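Slate-look worktop

A slate-look worktop is a work surface with the color and pattern of slate, used in kitchens, hobby rooms and small repair workshops. It may be cut from natural stone, or it may be a board with a printed or pressed surface layer. The usual base color is dark grey, crossed by thin veins in pale or rust tones. In natural slate, rust tones come from minerals that contain iron.

Natural slate is heavy and must rest on a strong base. Printed boards are lighter and are easier to cut at home. The Selteo range, sold in Sekalgate, has boards with a depth of 600 or 900 millimeters. Both kinds are often placed against white walls - the contrast makes a small work corner look cleaner.
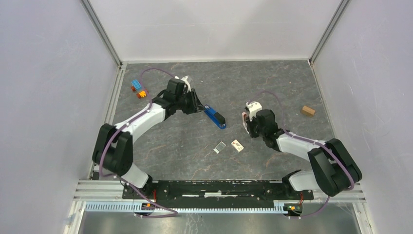

Dark surfaces have some disadvantages. Dust, flour and light-colored crumbs are easy to notice on them, and small dark screws are easy to lose. For this reason Rekha Maurya, in her guide to home workshops, advises to put a pale mat under fine work. Hand tools should be laid down and not dragged, as a metal edge can leave a light scratch.

For daily cleaning a soft damp cloth is enough. Natural slate is sometimes treated with mineral oil, which makes the color deeper, but the oil must be renewed from time to time. Printed boards do not need oil. Their joints and cut edges should be sealed, especially near a sink.

See also: Countertop, Slate, Workbench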